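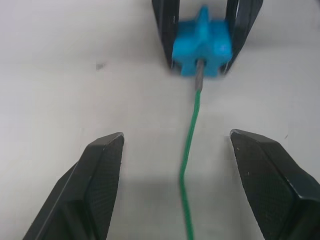
1/ Reverberation time in small and middling rooms: how to estimate it, how to measure it cheaply, and where the estimate goes wrong. Long thread. No concert halls, no home studios. Rooms where people talk across tables.

2/ Definition first. Reverberation time is how long sound takes to fall by 60 decibels once the source stops. Written T60, or RT60 in older notes. It is a property of the room and what is in it. It doesn't depend on how loud you were.

3/ The working formula is Sabine's. T = 0.161 × V ÷ A, with V the volume in cubic metres and A the total absorption in square metres. The 0.161 has units and comes from the speed of sound, so leave your feet and inches out of it.

4/ A is a sum. Take each surface, multiply its area by its absorption coefficient, add the lot. Coefficient zero reflects everything, coefficient one behaves like an open window. Painted plaster sits near the bottom. So does glass, except at low frequencies, where a large pane moves and takes up more than you'd expect.

5/ Coefficients change with frequency. This is the step people skip. A thin carpet does very little at 125 Hz and quite a lot at 4 kHz. A single number for a material is an average of something, and you need to know what.

6/ Worked case. A meeting room in Stirnside, volume 136 cubic metres, hard walls, hard ceiling, thin carpet. The absorption at 1 kHz, furniture included and no people, came to 17 square metres. Sabine gives 1.3 seconds.

7/ For speech in a room of that size I'd want something nearer 0.6. At 1.3 you can follow one person speaking slowly. Two people at once and you lose the consonants, which are short and quiet and get covered by the tail of the vowel before.

8/ To halve T you double A. So the room needs another 17 square metres of absorption at 1 kHz, and that's what you shop for. You don't shop for "a few panels".

9/ We fitted 19 square metres of Lornov panel. The coefficient I used was 0.9 at 1 kHz, which gives 17.1. New total 34.1, predicted T just over 0.64 seconds.

10/ Note what was ignored there. The panel covers wall, so you lose whatever that wall was absorbing. For painted plaster the loss is small enough to drop. If you hang panels over curtains it isn't.

11/ Measured result at 1 kHz: 0.7. Slightly worse than predicted, and this is the usual direction. Reasons in the next few posts.

12/ Sabine assumes the sound arrives at every surface equally and from all directions. A box with all its soft material on the ceiling breaks that. Sound going up dies quickly. Sound going back and forth between bare parallel walls carries on, and the tail you measure is mostly that.

13/ You can hear it with a single clap. A rapid buzzing or ringing after the clap is flutter echo between two facing hard surfaces. Treating one wall of the pair is usually enough. Treating the ceiling does almost nothing for it.

14/ So spread the material out. Some overhead, some on one wall of each facing pair. If the budget only allows one surface, pick the one whose opposite number is hardest and flattest.

15/ Hard flat furniture counts too. A table top is a reflector at ear-to-mouth distances, and the bounce off it arrives a few milliseconds after the direct sound. That is too early to be heard as an echo. It colours the voice, and table microphones suffer more than ears do.
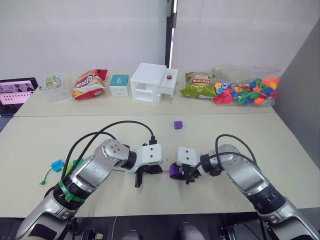
Two arms over light beige tables, plain white wall behind.

16/ Back to measuring. You need a noise that stops abruptly and a recorder that doesn't adjust its own level. Phone recorders often do adjust it, and automatic gain will flatten your decay and give you a T that is far too long. Find the setting and turn it off.

17/ Balloons are fine for mid frequencies. Weak at the low end, and no two are alike, so burst several in different places and average the results. Stand well away from the microphone. Wear ear protection. Warn next door.

18/ You will almost never get a clean 60 dB of decay, as the background noise gets in the way. Measure the drop from 5 to 25 dB below the start and multiply the time by three. That's T20. The 5 to 35 version, doubled, is T30. Both are reported as the time for 60 dB, which confuses people every time.

19/ I use Rind for the decay plots. It does the backward integration, shows the noise floor, and lets me move the two end points by hand. Anything that does those jobs will do. If your software gives a number with no plot, don't trust the number.

20/ Look at the shape. A straight line on a decibel scale means one decay rate and Sabine will be close. A line with a knee in it, steep and then shallow, means two decays on top of each other. Either flutter as above, or a second space feeding sound back through an opening.

21/ The second kind turned up at Ciltham. A hall of about 265 cubic metres with a stairwell off one end and no door between. The early part of the decay was respectable. Below the knee it was stairwell, all concrete, and no amount of panel in the hall would have shifted it. A door did.

22/ Do the octave bands separately: 125, 250, 500, 1k, 2k, 4k. If you only report one figure, average 500 and 1k and say so. A room can be excellent on that average and still boom at 125.

23/ On boom. Porous panels work best where the air is moving, and the air moves most a quarter wavelength out from a hard wall. At 1 kHz that's under 9 cm. At 100 Hz it's 86 cm. A thin panel stuck flat on plaster can't reach it.

24/ An air gap helps. The same panel on battens, standing off the wall by its own thickness, behaves at the low end much more like a panel twice as thick. Battens are cheaper than mineral wool. We did this on the rear wall at Stirnside and not on the sides, where the door swing was in the way.

25/ Below a certain frequency none of this applies. Small rooms have separate resonances set by their dimensions — for two walls 5 m apart the lowest is 34 Hz — and a reverberation time down there is a number without much meaning. For speech you can mostly leave it alone.

26/ People are absorbers. A seated adult is worth roughly half a square metre at 1 kHz, varying with clothing. A full room can be fine when the empty one isn't. Measure it empty, write down that it was empty, and do the sum for the occupied case afterwards.

27/ What absorption doesn't do: stop sound getting in or out. Soft panels on your side of a thin partition will hardly change what the neighbours hear. That's mass and airtightness, a separate job with a separate budget. I get this question more than any other.

28/ It does lower the general level inside, though. Doubling A takes 3 dB off the reverberant part. Then people stop raising their voices over each other and you gain a bit more, though I've never managed to measure that part properly.

29/ Common mistakes in reports I've been sent. Volume taken from the estate agent's floor area with a guessed ceiling height. Manufacturer's coefficient above one fed straight into the sum (this is an edge effect of the test sample; cap it at one). The void above a suspended ceiling counted as part of the room.

30/ Another: one microphone position. Use several, none of them near a wall, none at the exact centre. If the results differ a great deal, report the spread as well as the average.

31/ And fabric-covered board with nothing behind it but chipboard, sold as acoustic. Ask for the test report by octave band. If the seller has a single rating letter and no table, work out your sum using the low end of that letter.

32/ Foam egg boxes — no. Real egg boxes — also no, and they burn. Whatever you hang on a wall in a room the public uses, get the fire classification on paper before you order it.

33/ Spreadsheet with the Sabine sum by octave band is in my profile, under Tanveer Dhanial, tools. Columns for area and coefficient, surfaces down the side. The coefficients in it are typical ones. Replace them with the supplier's.

34/ Correction to 18, as two people have written in already: T20 starts at 5 dB down, so the drop you time is 20 dB, and you multiply by three. The post says this but the wording could be read as 25. Same for T30, where the timed drop is 30 dB.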